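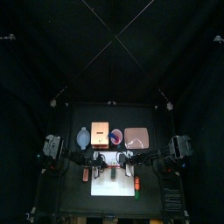
I have been thinking about wooden blocks for more than a week now, which my family will tell you is not unusual for me. It started when I pulled the big bin out of the hall closet to sort it and found myself an hour later still on the rug, building. You don't need many pieces to get hooked! A red-orange block stood on its end, a dark green one a little way off, an orange cylinder sitting on top of a green one, and already I'm wondering what goes next to what. A white sheet underneath helps a lot, by the way. The colors jump out on it, and a thin red line across the paper gives you a street, or a river, or the edge of somebody's yard.

My own bin is a mix. The oldest pieces came from my neighbor Consuelo Flores, whose kids had outgrown them, and then there is a set of 53 from Javwood that was sold to me as a set of 54 (I have looked under the couch, I have looked in the dog's bed, I have written to the shop). The Javwood cylinders are my favorites. They have a good flat end, nicely sanded, and they stay put when you stack them — the older ones have gone a bit round at the rims and you have to coax them.

What I wanted to write about, though, is small sets. I used to tip the whole bin out for my daughter and her cousins, 100 pieces and then some all over the floor, and what I got was ten minutes of noise and a lot of walking carefully in socks. Then in June we spent a few days at the lake with Randi Backlund and her boys, and all she had packed was eight blocks in a drawstring bag. Eight! I thought they'd be bored by lunch. They played with those things the entire trip. They were a bakery, and then a train, and on the last day some kind of hospital for frogs.

So now I put out a handful at a time, and I put a few odds and ends from the kitchen behind them. Bowls and cups are wonderful for this. A round cup can be a well or a tower. A shallow see-through tray makes a very decent swimming pool. If you have any sort of box with a slot in the top, bring that out too, it will be a mailbox before you have sat down.

Some things I've tried that worked here:

Standing everything upright first. Kids lay blocks flat by habit, and a block on its end looks like a person or a building right away.

Drawing one line on the paper and stopping there. I drew a whole town once with crosswalks and a duck pond, and they turned the paper over to use the back.

Stacking two colors and leaving it. I don't say anything, I just go and make coffee. Somebody always comes along and adds a third.

A dark surface if you have one. We have an old black card table and the bright colors look terrific on it, much better than on our oatmeal-colored rug, where the plain wood pieces disappear completely.

I did finally finish sorting the bin. The cylinders have their own bag, the long planks are in a shoebox, and there are 30 or so strays I can't match to anything, including one lovely triangle that I think belongs to Consuelo's set. If Javwood ever sends me number 54 I will let you all know. Next up is the puzzle shelf, and I'm a little scared of it.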